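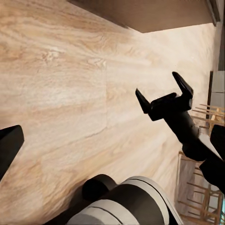
How many examples does one task need? Plan on 100 good ones per task before the first training run.

4.2 Recording in the simulator

1. Open Javetti and load the house layout.
2. Pick a task from the list. Drawer tasks are under Storage.
3. Check that both arms answer the controllers.
4. Press Record, do the task at a steady pace, and press Stop.
5. Mark the take Keep or Discard.

Note: Start positions are shuffled on every reset. Do not move them back by hand. 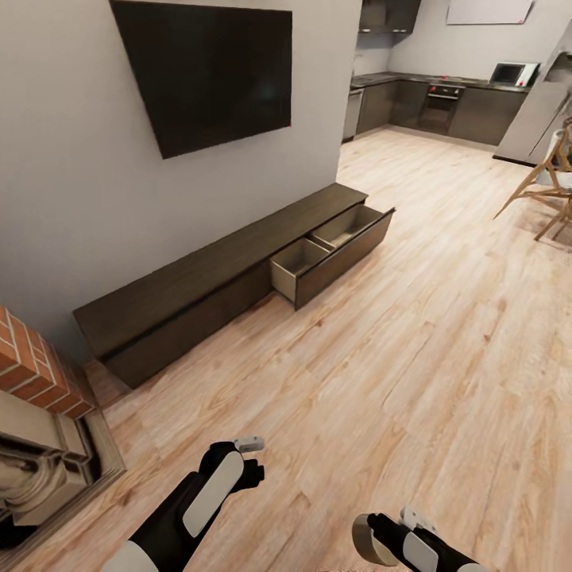
Isauro Ayala adds that new operators should throw out their first few takes, as early habits are hard to train away later.

Caution: Resetting during a recording erases the take.

6. For tasks inside a drawer, bring both grippers in over the front panel and keep them clear of the dividers.
7. Upload to Detau when the session reaches 100 kept takes. A session file holds up to 900.

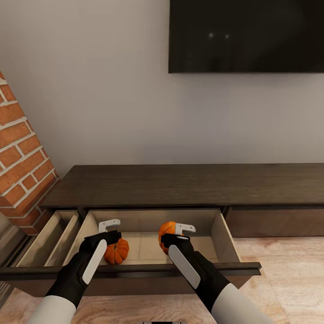

Figure 4-3. Both grippers at the open drawer with two small pumpkins.

Go to 4.3 to label the takes.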